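## Produce corner at Nendside

The produce stand at the Nendside hall is back for the cold months, open Tuesday from 3 p.m. until the crates run low. Most of the stock comes from Rastham again this year. Fang is sending the squash and pumpkins, which keep well and don't need to be used the same week.

Prices are on the board by the door. Blue baskets are for shopping only, so please bring your own bag to carry things home. We lost five baskets last winter and would like to keep the rest.

Kai-wen Mak has asked that loose leaves go back in an empty crate and not on the floor. They get picked up at closing and go to the compost bins behind the hall — last season that came to 80 pounds.

A few notes on storage. Potatoes want a dark, cool place with some air, and they do better kept apart from onions. Napa cabbage will hold for a couple of weeks in the refrigerator if you leave the outer leaves on and wrap it loosely. Take the tops off carrots before you put them away. Whole pumpkins and squash can sit on a shelf until you want them.
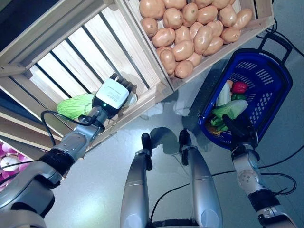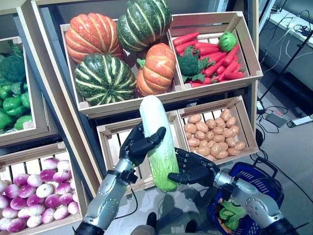 Napa cabbage is also what most of the mail has been about. Ching-wen Wan wrote to say that the recipe in the last issue used far too much salt, and that two tablespoons is plenty for one medium head if you leave it overnight and turn it once. She slices the thick white part thin and cooks it first, with the leaves going in for the last minute. She would also like to see smaller heads on the stand, as a large one is too much for a household of two.

We have passed the request on to Rastham. In the meantime, So-ying Kan will cut a head in half for anyone who asks, and the halves are sold at half price. A cut head should be used within five days.

Orders for whole sacks of potatoes go to Isla Mahuika by noon the day before.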